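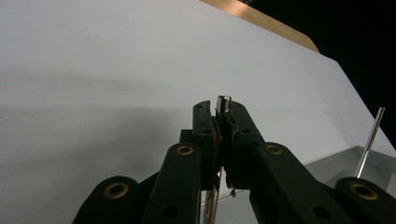 Picking up small round parts with the hand gripper

Pramside Robotics Club, bench notes by Eleri Rees

Short metal cylinders are the part everyone drops in their first week. They roll, and they always roll towards the radiator.

1. Check the padding on the gripping faces. Ragged is fine. Bald is a trip to the spares drawer.

2. Stand the cylinder on end and come at it with the fingers open, one either side.

3. Close slowly until both fingers touch. Squeezing harder will not make up for being off centre, though every new member tests this.

4. Leave the top of the part showing above the fingertips so you can see whether it's leaning.

5. Lift, hold for 4 seconds, set down, let go. Log it, drops included.

A full set is 60 lifts. The club record for July is 189 in one evening, held by someone who had been promised chips.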